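Coffee corner, first pics

Quick post, more later. The office on the second floor has its own coffee table at last. Selim Ateş and Frauke Weidemann picked the spot, Milagros Buenaventura did the arguing about money. Budget was 600 and we stayed under — just.

White capsule machine, lever on top, clear tank at the side. One blue tray. Glasses only for now, mugs are still boxed up at Bovport.
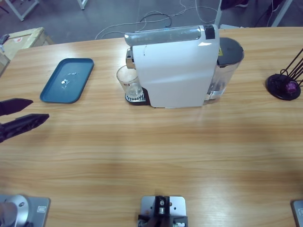 Capsules come from Costine, 176 in the first order. Aminu Akande wants decaf too, will ask. Please write your name on the list if you take more then two a day.

Blue tray is for drips and wet spoons. Wipe it when you pass, don't wait for the cleaners. Kitchen roll in the drawer by the printer. 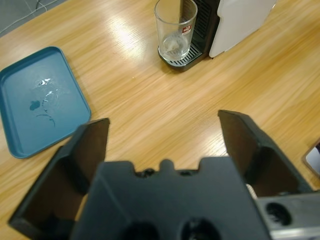 Can I put my own glass under there?
Small and medium ones are fine, but the big travel cups from Iltance won't fit, so pour those from a glass.

Drip grate lifts out, rinse it Fridays. Used capsules go in the bin with the green lid, not the paper one — Alois Hubmann has fished out enough of them. Fresh water in the tank every mornng please, whoever is in first.
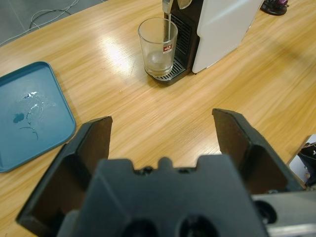
Descaling in April, kit is orderd. Second table maybe, if Fashola gives us the old one back. Questions to Frauke, ext. 32.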